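Larkis Refit Kit - read me first

Hello, and thank you for picking up the Larkis data card. It covers the recordings that come with the Larkis kit from Prandden, which pairs two robot arms with a bench and a parts tray for work on desktop computers. I've tried to keep it friendly, so do forgive me if I wander a bit!

There are 742 recordings in this release, split across two folders. The one called perron holds memory and processor work, and lodberg holds the drives and expansion cards. Each recording has a video from the fixed camera, the arm positions, and a short text note in plain English saying what the task was.

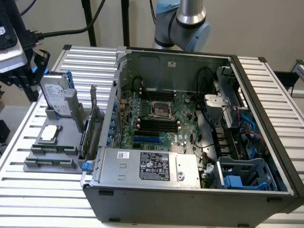 2 min read

With the tower on its side and the panel off, the arms come at everything from above, and the tray on the left keeps the hard disk, the card, the processor and the two memory modules within reach. The processor has its own recessed pocket and the memory lies in grooves, so please put your parts back the same way round if you want your own runs to match ours.

A few things I'd want to know before using it. The socket work is the fiddliest part of the set, and we kept the failed tries in (they're marked "retry" in the notes) as they were rather useful to us when training. Cables are left as they fell - we didn't tidy them between runs. Version 3 fixes the clock drift between arms and video that some of you kindly wrote in about in March.

Kit owners may use the recordings freely in their own work, and questions are always welcome.

Shirley Charbonneau, Larkis kit, Prandden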